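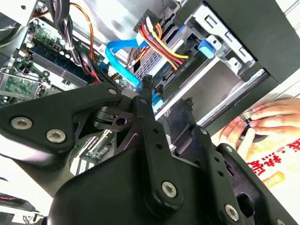

Home Repairs Classes Parts Shelf About Us Contact

About Posomik

Hi, I'm Alina Nedelcu, and I run Posomik with my cousin-in-law Lucian Munteanu. We fix, clean out and upgrade desktop computers, and on Sunday afternoons we teach other people to do the same. It's a small shop: 2 benches, one long shelf of parts and a kettle that gets more use than the good screwdrivers.

I started out doing this at my kitchen table. A neighbor had an old tower she was going to put out on the curb, and I talked her into letting me have a go at it first. Then her sister called, then her sister's boss, and by May I couldn't find a place to eat dinner! Lucian had been selling office furniture and hating it, so we pooled our savings and rented the old Golon shoe store. It's 900 square feet, and the sign bracket out front still has a boot on it. We like the boot.

Mostly we work on desktops. I love them — you take off a side panel and you can get at the memory, follow a data cable from the board to the drive, and swap out the one piece that's gone bad. Laptops we'll look at, but I'll be straight with you about whether it's worth your money. Phones, no. There's a good place for phones two doors down.

A checkup is $29. That gets you a proper dusting, a test of the memory and the drive, and a phone call from me or Lucian (he's more patient, ask for him if you have a lot of questions). If you want to keep your old drive when we put in a new one, tell us when you drop off and we'll bag it and label it for you. Please bring the power cord too. We have a box of spares but it's a mess.

The Sunday class is called Open Case and it runs from 1 to 4 in the afternoon. You can bring your own tower or work on one of ours. We'll go over which connector goes where, how to seat memory without leaning on it like you're closing a suitcase, and how to route cables so they stay out of the fans. Anca Matei teaches the beginners and I take whoever wants to build from scratch. So far 229 people have come through, the youngest with her grandpa, and a few of them now know more about power supplies than I do.

We also take donated desktops. The ones we can get running go out through Oprea, the after-school program across the street, and the rest get stripped for the parts shelf. Drives are wiped before anything leaves the shop, and if you'd like to stand there and watch it happen, come on a weekday morning when it's quiet.

The door sticks, so give it a push.

— Alina

Share 29 Comments 2

We use cookies to remember your settings. Accept Manage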